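ISTON, January: The Iston Valley Residents' Union said it will not endorse the district council's new "Homes and Roads First" plan until the council publishes the village-by-village list it has been promising since the last election.

The plan, which council chief Tuncay Değirmenci presented to supporters in Bayram, commits the council to repairing 518 houses and sealing the road between Iston and Ninier before the next rains. The union says it has heard most of this before.

"We would like to believe it. We wanted to believe the last one too," said Osvaldo Zanetti, general secretary of the union. "The chief spoke for close to an hour and we came away without the name of a single contractor. Where does 518 come from? Our members asked his office twice and got two different answers."

According to the union, one council official described the number as houses already surveyed, while another called it a target that could change once money is released. The union has written to the council asking which it is, and asking for the survey sheets if there are any.

The Ninier road has been part of every council program for eight years. Ground was broken at the Ninier end under the previous leadership and a signboard was put up. The signboard is still standing. Drivers on the route say the last stretch before the river crossing has become worse, and the morning bus now turns back at Zider when the water is high, leaving students and market sellers to walk.

Mr. Değirmenci told the Bayram meeting that his council "inherited empty drawers" and should be judged at the end of its term. The union accepts that the earlier council left unpaid bills. It does not accept that this explains why ward meetings, which cost next to nothing, have been held in only 13 villages.

"He came up through the student movement like many of us, and people keep telling me that should be enough," Mr. Zanetti said. "I have known plenty of former student leaders. Some did good work in office and some bought cars."
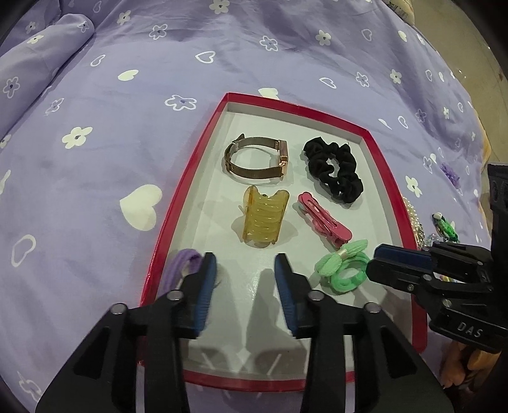

The union also questioned the council's claim that about 700 young people have found work through its skills office in Iston. Members who took the tailoring and phone repair courses report receiving certificates, and several say they are still waiting for the tool grants that were supposed to follow. The council has not said whether a person who finished a course is counted as a person who found work.

The union is asking for four things: the house list, posted at every ward office; the road contract, with the completion date and the penalty for missing it; the rules for counting jobs under the skills program; and ward meetings in the remaining villages before the budget session opens.

It has not called for a strike or a road blockade, and Mr. Zanetti said none is planned. Members will hold a sit-in outside the Iston council office from 10 a.m. on the opening day of the session if the list has not been published by then. Shops will be asked to stay open.

The council's public relations office said a reply to the union's letter was "under process." The union received the same wording in answer to its letter on the Zider health post, which remains without a nurse.

Issued by the general secretary's office, Iston Valley Residents' Union, Iston. Copies of the union's letters to the council can be read at the office during working hours.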